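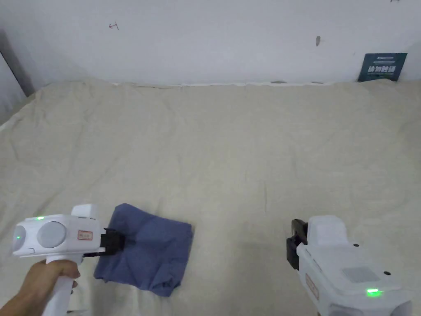

Milan Hoekstra reckons I should throw out the left-hand track altogether and train on the right one only, but that seems a shame when so much of cloth folding needs both hands.

So, my question. I've been recording folding demos with a pair of hand-held grippers and turning them into trajectories with the Zinico pipeline (stock settings, mostly). Of my 269 demos, 32 come out with the left gripper's path jumping sideways part way through, always while the jaws are closed on the cloth. The right one is lovely and smooth the whole way. I replay everything in the viewer before training and the jump is plain as day, a few centimetres over and then back again. Has anybody seen this, and is it the tracking or something I've done in the config?

Lotte Mulder

---

**Frans Bakker**

Hi Lotte, and welcome! I had very nearly the same trouble last January and lost most of a week to it, so I feel for you. Before blaming the tracker, have a look at how the two streams are lined up. Zinico matches left and right by nearest timestamp, and if one clock drifts it will quietly grab the wrong sample and then correct itself later, which in the viewer looks just like a sideways hop. Mine was 200 ms out by the end of a long session.

Try this in your config and re-run one of the bad ones:

```
sync:
 mode: interpolate
 max_gap_ms: 4
```

Anything with a bigger gap gets flagged instead of patched over. If the jump turns into a flagged gap, it's the clock. If it's still there, then it really is the pose estimate, and you'll want to look at how many features it's holding onto at that moment. Plain bedding and a plain wall are hard going for visual tracking, and when the gripper gets down close to the cloth there's even less to grab. I ended up putting a patterned throw underneath, not pretty, but my colour thresholds for the cloth mask still worked fine.

I wouldn't drop the left hand, by the way. You'd be teaching the policy half a fold.

---

**Pieter Boersma**

update your firmware, fixed it for me

---

**Graham Bloxham**

Frans has covered the main thing. I'd only add that the smoothing filter runs before sync by default, so turn that off while you're testing or it'll smear the jump and you won't see where it starts. It's under `filter` in the same file. Post one of the bad logs if you get stuck, I'm happy to have a look on the weekend.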